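Section 3: Dressing the guest bed with the summer mat

I wrote this part of the house guide for anyone staying at the Zevesdale place while we're away, and Khanyisile Rampersad has gone over it and fixed the bits I got wrong (thank you, Khanyisile!). If you've already done Section 2, the mattress should be bare and aired, and you can start right here.

What you need: the patchwork bedspread, the striped mat, one ribbed cloth from the linen shelf, and a soft brush.

1. Spread the patchwork first. I like the cartoon squares up where people will see them, but suit yourself.

2. Unroll the mat over it, smooth side up. Start from the wall and work toward yourself, and leave some patchwork showing past the stitched border. It looks so much more cheerful that way!

3. Run the brush along the strips, never across them. Going across lifts little splinters, and then I get messages about pajamas.

4. Lay the ribbed cloth on the mat with the ribs running the long way. I let one end come down over the side of the bed (it gives you something to get hold of when you straighten it).

5. Pull the cloth gently from the low end until the creases ease out. Small tugs, please. 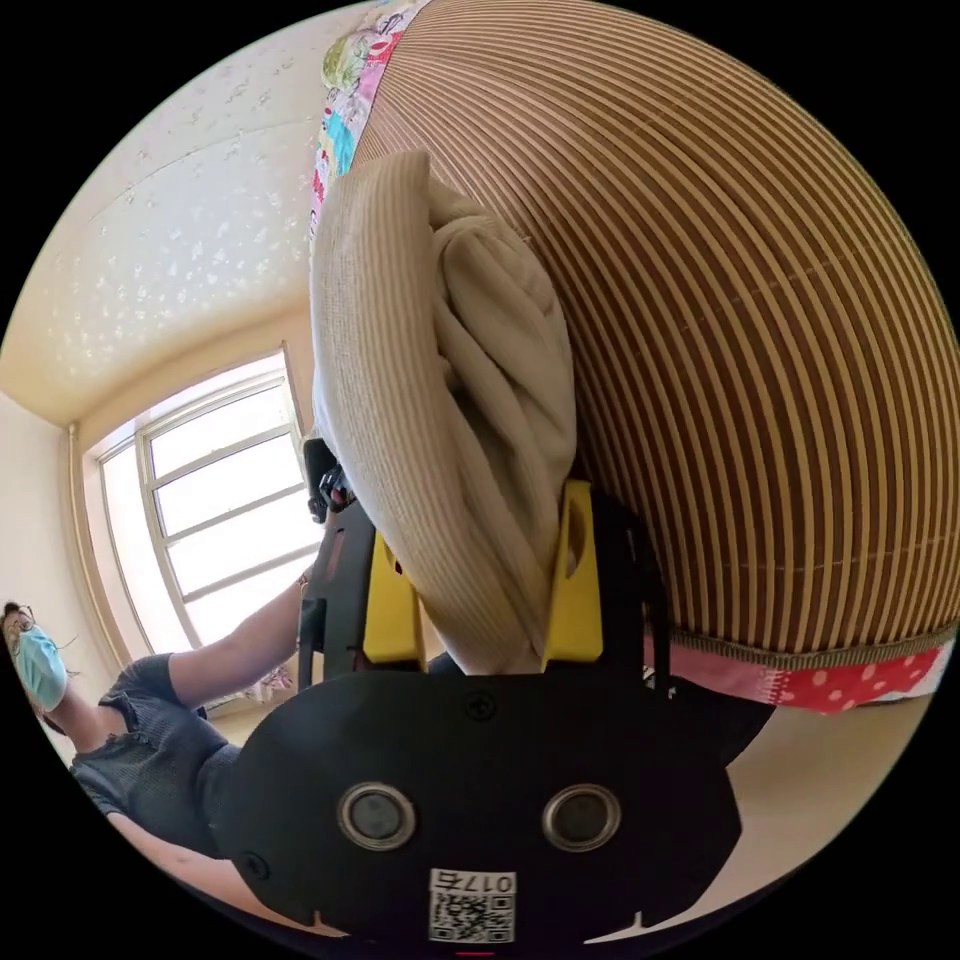
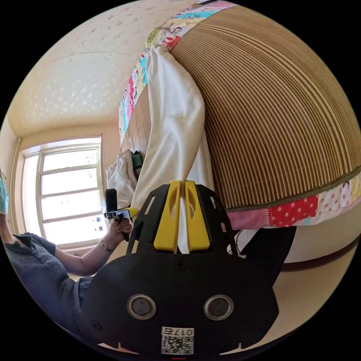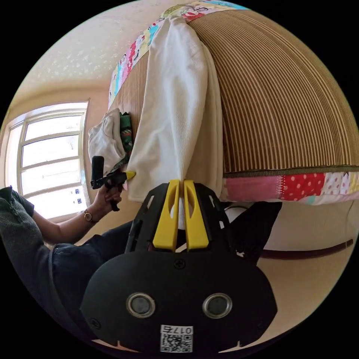

Light cloth and striped mat, with the cloth gripped in the yellow fingers.

Can I wash the mat in the machine?
Please keep it out of the washer. Wipe it down with a damp cloth that's been wrung out hard, then stand it on its edge in the shade for 3 hours. The ribbed cloth and the bedspread can both go in on a gentle cycle, separately the first time, as the reds in the patchwork may run.

6. Check the edge binding with your fingers. If a stitch has come loose, tie it off and leave me a note. Elmarie Kekana does our mending and she'd much prefer one loose stitch to a whole unraveled side.

Note: the mat likes to creep toward the foot of the bed. I nudge it back every 2 nights or so, whenever I remember.

Caution: never fold the mat. I did it once, in a hurry, packing for Indammont, and the crease is still there. Roll it, tie it with the cotton tape, and store it flat on top of the wardrobe.

Caution: no hot water bottles or irons on the mat. If the cloth needs pressing, carry it over to the ironing board in the hall.

Spare cotton tape is in the Jornell tin on the linen shelf, next to the pillow covers. Window screens are in Section 4.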